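23/01/2018

Workshop notebook, ethics rules session (Skemell group)

Writing this up while it's fresh, and with apologies in advance to whoever has to read my notes, as I do go on a bit. We spent the morning on the Brorkness council business, meaning the proposal to let members decide for themselves which gifts they declare. It was on the agenda, then it was off, then it came back as a "clarification", and by the time we had the three versions side by side on paper I had gone through a whole pot of tea.

The bit I keep coming back to is the threshold. The old rules had members declaring anything over 22 pounds, and the new draft lifts that to 109, which is a lovely odd number and I would dearly like to know where it came from! The covering note says inflation, but I tried it on the back of an envelope and couldn't get there from any year I picked. 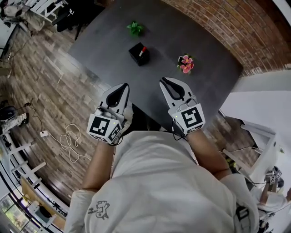

We also had a long and rather enjoyable argument over whether a closed vote on the rules should itself have to be minuted. My feeling is yes, always, even if it's only the totals. The Varela colleagues take the opposite view (they think members speak more freely when there's no record, and I can see that, having sat through a few public meetings myself), so we've left it open and I've put both positions in the shared folder.

The petition has now got roughly 1,000 names on it. It's a good number for a place that size, though I'd want to check how many are residents before we lean on it in the paper.

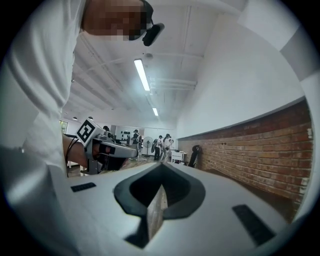 White gripper body from below, with person in white shirt at left.

To do, mostly for me:
Ask the clerk for the earlier draft, the one with clause 5 still in it.
Read the Moluretti report again, properly this time, especially the chapter on who investigates complaints when the complaint is about the chair.
Tidy the timeline so the withdrawn version and the "clarification" don't look like the same document.
Find out if the full vote is still planned for May.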